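Week 4 handout: Thresholds, or what a room thinks of you
Domestic Interiors and Everyday Life, section 2
Instructor: Gillespie Halliday
Tue 4 April

Reading due: Avcı, "The Unused Parlor," all of it, including the footnotes, where she hides the arguments.

Where we left off

Last week we agreed, after some shouting, that a private room is a fairly recent habit. For a long time, in a great many houses, you got from one end to the other by walking through everybody else. The hallway changed that. It is a room whose only job is to be left, and it made all the other rooms possible to close.

Keep three terms apart in your papers. An opening is a gap. A doorway is a gap somebody has framed. A threshold is the point at which you start behaving differently, and it may be several feet away from either. Students lose more points on this than on spelling.

Working rooms and resting rooms

Gönül Avcı sorts interiors by what they ask of a visitor. A resting room asks you to sit. A working room asks you to keep your elbows in. She doesn't much care what the building was meant for, and she is rude about floor plans, which she calls "wishes with measurements."
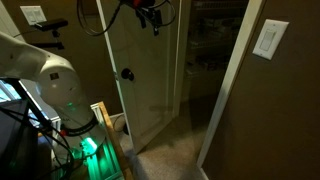

Fig. 1. A working room, in Avcı's sense. Note the cables.

Her test is simple enough to try at home. Stand just inside and see where your hands go. If they go into your pockets, she says, you are in a working room, or possibly a museum. Blair Haldane objects that this tells us about hands. Be ready to take a side.

The half-open door

A shut door is easy to read, and so is one flung wide. Most doors in most houses spend the day somewhere in between, and this is where manners get complicated. Fergus Innes kept a household diary for one October and logged 131 occasions on which somebody in his family spoke through a partly open door. Only two of these began with a knock. He took this as evidence of warmth. His daughters, interviewed for the appendix, took it otherwise. 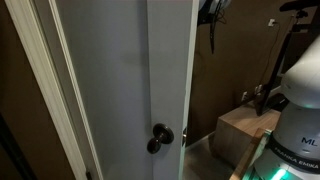 What Innes found, once he had stopped being pleased with himself, was that the angle mattered less than who had set it. A child who left a door ajar expected to be called through it. A parent who left it ajar expected to be left alone while appearing available. Anyone who has held office hours will recognize the second arrangement.

Mutua Mwaipopo makes the case from the other side. In the rented houses he studied in Grilldale, people described the door as something they listened with. Tenants could name who was home from the sound of the latch. He has 283 pages on this and I have assigned you nine, so please read the nine.

A word on hardware

We tend to skip it. Don't. A knob has to be gripped and turned, and a lever can be worked by an elbow, a hip or a determined cat. Swap one for the other and you have changed who gets in. Look also at the edge of the door, where the latch lives, and at the trim around it, which is the part the household shows off.
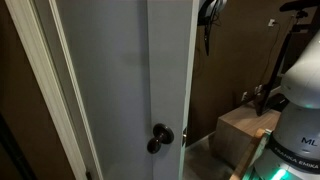 For next time

1. Pick one interior door you use daily. Record its position at breakfast, midafternoon and bedtime for four days. Do not tell the people you live with.

2. Write two pages on who moves it and what they seem to want. "The wind" is acceptable once.

3. Read Haldane, chapter 2, and bring one objection. It should be to the chapter. Last term I got several to the font.

Papers go in the box outside my office. The door will be ajar. Please knock.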